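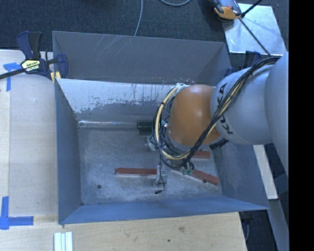
Midby plant to repaint its metal bins and keep them in service

5/28/21

Trovstead will repair and repaint the open-topped metal bins at its Midby plant instead of replacing them with plastic, the company told staff in a notice this week.

The plant has 52 of the large bins. They hold the rectangular bars that move between the cutting area and the finishing area, and most have been in use for seven years. A replacement in moulded plastic was trialled in April and has now been dropped.

The wear on the older bins is easy to find. On the one shown, with three brownish-red bars on its floor, the paint has gone from the upper part of one sloping panel, leaving it pale silver above a ragged line where the darker grey starts. There are thin scratches near the top of the panel behind it.

Isamu Furukawa, the stores manager, said the sides would be sanded and given two coats of the same grey. The floors will be checked for dents at the same time and hammered flat where needed. The first bins go to the paint shop next week, four at a time, so that the finishing area does not run short.

"We looked at the plastic ones and they were fine for small parts," Furukawa said. "With bars in them the corners split. We had two go in the first fortnight, and after that people stopped filling them."

The shape of the metal bins was also raised during the trial. Their sides slant down to a smaller floor, and staff in finishing said the last few bars were easier to get at than in a straight-sided tub. The plastic bins had upright walls and a raised lip at the bottom, where offcuts and dust collected.

Asuka Hoshino, who organized the trial, said she had expected complaints about weight, as the metal bins need a trolley even when empty. There were fewer than she thought. Most comments on the feedback sheets were about noise, and a rubber mat is being tested to deaden the sound of bars landing on bare metal. A decision on the mats has not been made.

The repair work will cost nearly $2,000, mainly for paint and sanding discs. Labour will come from the plant's own maintenance crew. Trovstead did not give a figure for the plastic bins, but said the order would have been considerably larger.

Babić, the local firm that welded the original bins, has been asked to quote on new rims for the most worn ones. Miyuki Kawaguchi of Babić said the sheet metal was in good condition for its age and that the damage she had seen was mostly to the finish. Rims can be welded on without taking the bin apart, she said, although the paint within a hand's width of the weld has to come off first.

Staff are asked to do the following while the work is under way:

Empty a bin completely before sending it to the paint shop, including any offcuts in the corners.
Tie the bin's tag to the trolley handle, not to the bin.
Leave freshly painted bins on the racks by the east door until the tag has been signed.
Keep different bar sizes in separate bins, even if a bin is only partly full.

The last point follows a mix-up in April, when two sizes went to finishing together and a morning was lost sorting them. Noboru Nomura, the shift supervisor in finishing, has asked that size labels be fixed to both ends of each bin once the paint has cured. At present there is one label, and it is often facing the wall.

The remaining plastic bins will be used for gloves, rags and packing material. Questions about the paint shop timetable should go to Furukawa at the stores counter.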